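Mostmont Community Help: Climate and Energy Reporting
Topic: Renewable energy certificates and office electricity claims

Question submitted by Nusrat Pathirana
Our organization leases 17 offices and purchases renewable energy certificates for all of them. Six of the certificates were issued for generation in the year before our reporting year. May these be counted toward the market-based electricity figure, and must the location-based figure also be shown? 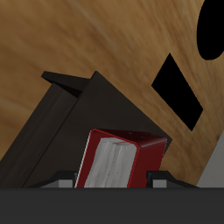

Which figure is reduced by the purchase of certificates?
The market-based figure. The location-based figure reflects the average emissions of the regional grid and is unaffected by any purchase.

Answer from Catrin Rowlands, Inel
Both figures should be shown side by side. Most reviewers will ask for the location-based total even where the market-based total is zero. With regard to the older certificates, the governing consideration is whether the generation period is reasonably close to the period of consumption. Please consult the rules of the program under which you report, as they differ on this point. Retirement statements should be kept with the utility invoices. 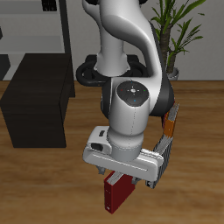 Metered consumption must be settled before certificates are matched to it. Where a leased site has no meter of its own, the landlord's total may be apportioned by floor area, and the method must be disclosed. Floor area is a poor guide where a tenant operates equipment with a substantial load. Such equipment should be submetered if it runs regularly. Our own site recorded 364 kilowatt-hours in August on a circuit that the floor area method had all but ignored.

Answer from Zihan Xu
We bought certificates for 100 percent of our use and the auditor accepted it. I would ask your supplier, they usually know.

Last reviewed Thursday, May 20, 2021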